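Setting Up Your Jevwood Strap Watch

Part 3: Fitting and swapping the strap

Your watch comes with a Gil leather strap already on it and an Onus canvas strap in the same package, so you get two looks from day one! Swapping them is quick once you have done it a couple of times. Work on a table with good light, and keep small children away from the loose pins.

1. Lay the watch face down on a soft cloth. Push the crown all the way in first.

2. Find the little lever on the underside of the strap. Slide it toward the middle with your fingernail and lift that half of the strap away. Do the same on the other side.
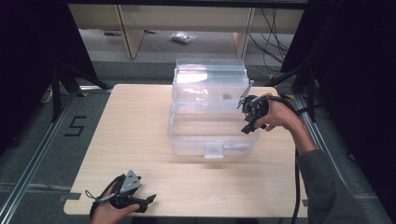
3. Set one end of the new pin into the hole in the case, slide the lever in, and line up the other end. Let go and listen for a click (it's a very satisfying click!). The buckle half goes at the 12 o'clock side.

4. Tug each half gently. If either one moves, take it off and fit it again before you wear the watch.

Caution: Never pry at the pins with a knife. You can scratch the case, and a bent pin won't hold.

Finding your best fit

You should be able to slip one fingertip under the strap. Leather gives a little as you wear it, so start snug and check again after a week.

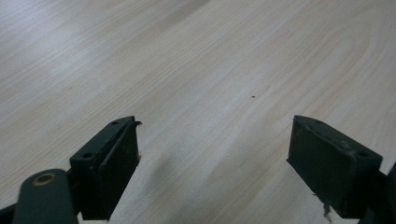 The canvas strap stays the same size from the start, and it's lovely in July when leather can feel sticky. Both straps fit any Skitamville case, and spare pins come in packs of 25.

Note: Wipe the leather with a dry cloth only. The canvas can be washed by hand in cool water, then laid flat to dry.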